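The Basket from Grirkomley

I should say straight away that I did not need a basket. I had baskets. I had one for bread and one for pegs and one with a dead torch in it that I moved every time I wanted to dust the shelf, and my sister Bernadette had already told me, in the car, on the way to Grirkomley, that if I bought another container of any description she would put me out at the roundabout and I could carry it home on my head.

So naturally I bought a basket.

It was black wire, rectangular, with thin bars going up the sides and a post at each corner, and it was sitting under a trestle at the far end of the sale with a wooden board laid across it and a casserole dish laid across the board. The man running the stall said the casserole was two pounds. I said what about the thing underneath? He had to bend down and look. I don't think he knew it was there.

"Three," he said, "with the wood."

"Is the wood part of it?"

"It's on it," he said, and you can't really argue with that.

Bernadette was over by the plants, thank goodness, haggling for a geranium, and I got the whole lot into the boot and put my coat over it before she came back. She didn't say anything until Odham. Then she said, "Your coat's rattling."

(I should explain that Bernadette is Bernadette Maillard and I am not, because she married and then unmarried and kept the name, which she says suits her handwriting. I've always been jealous of it. Nobody ever looked up from a list when mine was called.)

Anyway. I got it home and put it on the kitchen side, and the board slid off and went down behind the bread bin, and that was my first evening with it. I fished it out with a fish slice. It was a nice bit of wood, I'll say that, pale and a bit orangey, the colour of a digestive before you dunk it, and when I held it under the light there was a pencil mark on the underside, very faint. A letter D and then something that could have been an o. I put my glasses on. Dong.

Well, I thought that was a doorbell joke. I went to bed.

It was Yufang who put me right. Yufang Xie lives at number 11 and comes round for her tea at four most days, and she picked up the board to see what I'd been going on about and said, "That's a name. That's a person's surname, you daft woman." And then she went quiet and turned it over again, and asked where I'd got it, and I told her about the casserole and the man bending down.

"There was a Mrs Dong had the bakery in Grirkomley," she said. "When I first came over. She used to stand a basket on the counter with the buns in it, and a board on the top, and the good ones went on the board."

"What went in the basket?"

"The ones she gave away."

I don't know why that got me the way it did. I'd been keeping my post in it.

Yufang said she'd had her first winter out of that basket, more or less. She was renting a room over the launderette and she'd go in at closing and buy one bun off the board, very dignified, and Mrs Dong would look her up and down and reach in underneath and put three more in the bag without a word. Yufang used to say she hadn't paid for those. Mrs Dong used to say she couldn't hear her over the oven. It went on till spring, and then Yufang got the job at Monditz and could pay for four, and she said it took her weeks to persuade the woman to ring them up.

"It might be a different basket," I said, because I'm like that, I can't leave a nice thing alone.

"It might," said Yufang. She put her finger on one of the corner posts and left it there. "They all look like this."

I said she should have it. Of course I did, I'm not made of stone. She said what would she do with it, she'd got nowhere to put it, and I said neither had I, and we both looked at the bread bin. Then she said there was a granddaughter, or there used to be, who'd gone off and married a Chiba, and that Gus would know, because Gus Tillman delivered the flour in those days and has never forgotten an address in his life.

Gus did know. Gus knew the address and the colour of the door and which step was loose. He told me all of it on the phone while I had a pan of milk on, and the milk went over, and by the time I'd mopped it up I had the number for a Yasuo Chiba written on the back of a gas bill. I rang it at six, when I thought people would be in.

He was ever so polite. I made a complete hash of it. I said I'd got his wife's grandmother's basket and he said, very carefully, "Got it from where?" as if I might be holding it to ransom. So I started again from the casserole. When I reached the board and the pencil he said hold on, and I heard him walk through a house and say something at the bottom of some stairs, and then there was a long gap with only a telly in it.

Then she came on. She didn't say hello. She said, "Does the board slide off?"

"All the time," I said. "It went behind my bread bin."

And she laughed so hard she had to put the phone down on something.

They wanted me to keep hold of it until July, when they'd be over this way, and I said that was fine, and I moved my post out that same night. I gave the wire a going over with an old toothbrush. I did the board with a damp cloth and left the pencil well alone. Bernadette came by with a cutting off the geranium, saw the empty basket, and asked if I was finally throwing something out, and I said no, it's going home, and then I had to tell her everything and she cried on the geranium, which I'd like written down somewhere.

Yufang wanted to see it set out once, properly, before it went. So we covered a table in brown paper, the way you would on a bakery counter, smoothed it flat with our forearms and stood the basket in the middle. She put the board on herself. She shuffled it a bit one way and a bit the other, and stepped back, and told me to leave it, it was right, that was how it went.
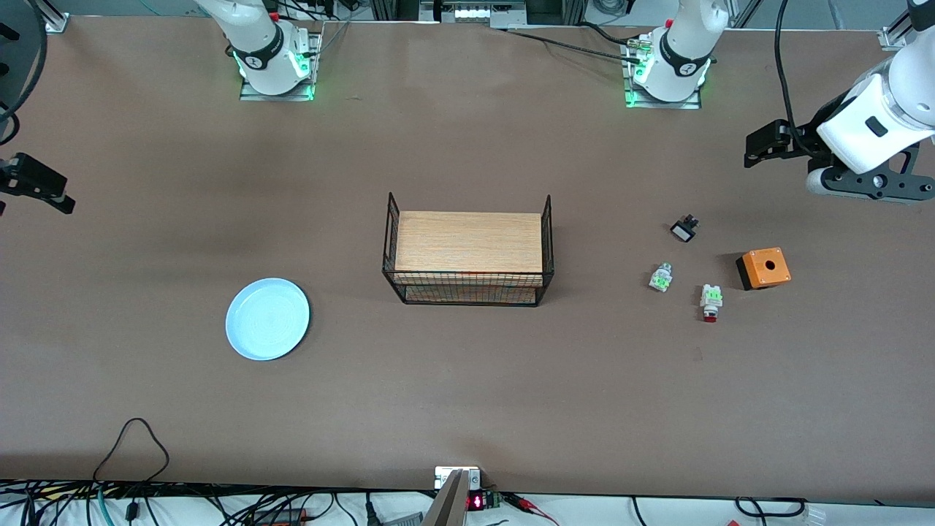
What Jinlong Said

Jinlong Jia has the bakery now, and I'd gone in to ask him for four buns for the day they came. He asked what sort. I said I'd no idea, whatever Mrs Dong used to do, and he wiped his hands and went into the back and was gone so long that a queue built up behind me.

He came out with a tray of six.

"One's for the board," he said. "The rest you don't ring up."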